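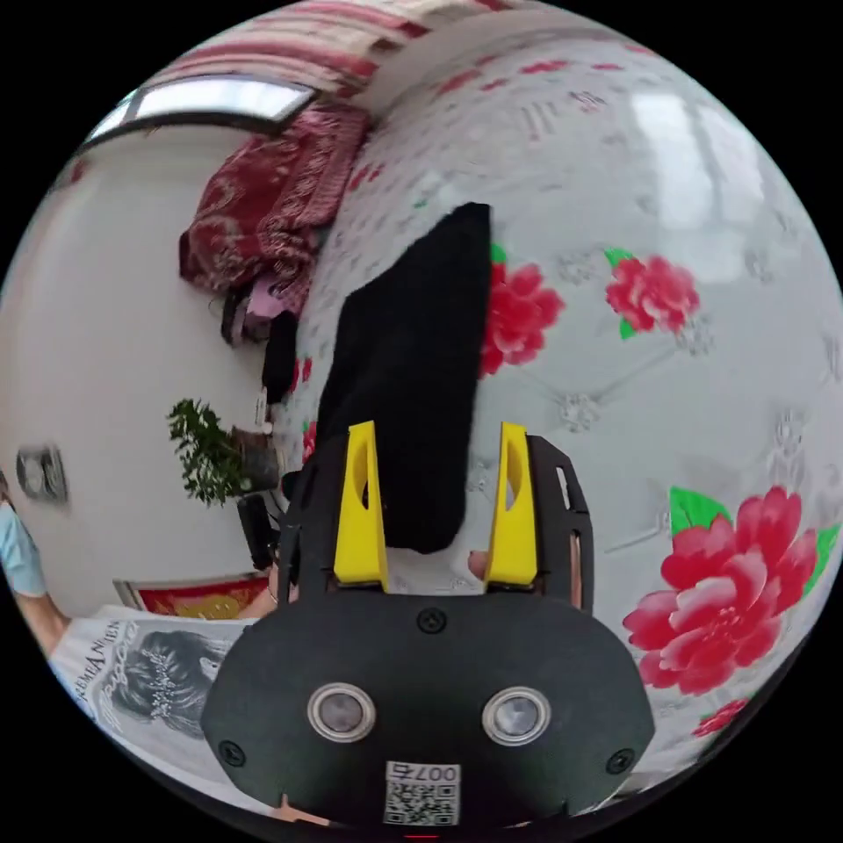

Heft 18 · Seite 30

Warum fällt ein Kreisel nicht um?

Stell einen Kreisel auf seine Spitze und lass ihn los. Er kippt sofort um, beleidigt wie eine Katze vor dem leeren Napf. Drehst du ihn vorher kräftig, bleibt er stehen. Was sich schnell dreht, will nämlich seine Richtung behalten. Fachleute sagen dazu Drehimpuls, das klingt auch beim Abendessen gut.

Leider reibt die Spitze am Boden und die Luft bremst mit. Der Kreisel wird langsamer, fängt an zu eiern und legt sich am Ende doch hin, meistens unter das Sofa.

Kanako Uchida baut in Kunasow Kreisel aus Holz. Ihr bester lief 65 Sekunden, ihr schönster 15. Verkauft wird vor allem der schönste.

Probier es aus: einmal auf einem glatten Teller, einmal auf dem Teppich. Wo dreht er sich länger? Den Teller bitte vorher leer essen.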